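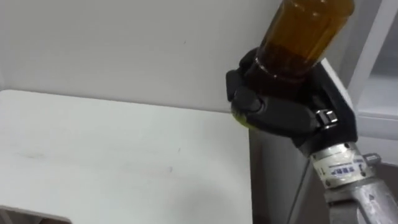
Evaluating the Fevar Hand Kit for Handling Bottles and Jars
Project report, second-year module in applied automation
Bremia Technical College

1. Background

Our group was asked to pick one robot product that a small business could buy or rent, and to find out if it does what the seller says. We chose the Fevar hand kit, sold by Gilleck. The kit is a humanoid hand with a wrist adapter, a control box and a software package. Gilleck offers it for purchase or on a monthly rental plan. The rental plan costs 3,000 for the term we looked at, with setup and one training session included.

The customer we had in mind was Ndlovu, a small shop that refills glass bottles with oils and syrups. The bottles come in different shapes, so a gripper made for one size is not much use there.

2. Setup

Mounting the hand took one afternoon. The printed guide covers the wrist adapter well but skips the network settings, and we had to write to Gilleck's support desk for those. They answered the next morning. Calibration runs by itself once the control box is connected.

We worked at a white table against the wall, next to the shelving. The hand is black and the wrist section is silver metal, with a white label on it. We mention the label because our first wrapping of tape covered it, and support asked us to read it to them.

3. Test method

The task was to grip a bottle low on the body, lift it clear of the table and hold it tilted. We used amber glass for the main series because Ndlovu uses it for most products. A run passed if the bottle did not slip or touch the table again before the program ended. We did 69 runs in October, all with the factory grip settings. After that we changed the finger force by hand and repeated the runs that had failed.

4. Results

Of the 69 runs, 13 failed. Most failures were slips during the tilt, when the neck of the bottle was well above the fingers and the weight shifted. Two were software stops with no error message – restarting the control box cleared both. With the finger force raised one step, all but 2 of the failed runs passed when repeated. No glass was broken.

The grip itself is steady once the fingers have closed. Closing is slow, and an employee at Ndlovu would pick up a bottle faster.

5. Discussion

Gilleck's brochure says the hand is ready to use out of the box. For our task we would not agree, as the factory force setting is too low for smooth glass. The setting is easy to change, but it is in a submenu that the guide does not mention. We also did not test oily bottles, and this matters for a refill shop.

We would recommend the rental plan over buying, at least for the first term. Before signing, Ndlovu should ask for a trial with its own bottles, filled and capped. Our run log and the force settings are in Appendix A.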